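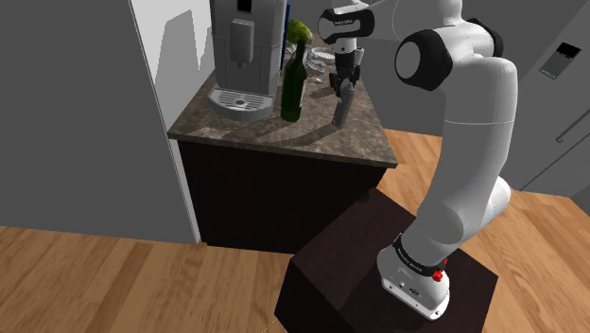
Ein Leser schreibt mir, der offene Port 300 auf seinem Router sei harmlos, das habe ihm der Support von Brollik so bestätigt. Mag sein. Ich glaube das erst, wenn der Scan von außen dasselbe sagt — und zwar nach einem Neustart.

Bei meinem Celtham kam Port 69 nach jedem Firmware-Update wieder als »open|filtered« zurück, obwohl TFTP in der Oberfläche abgeschaltet war. Im Changelog vom Mai stand dazu kein Wort. Ich habe die Kiste 2 Mal zurückgesetzt, ohne Erfolg. Jetzt filtert die Firewall dahinter, Regel 13, mit Logging.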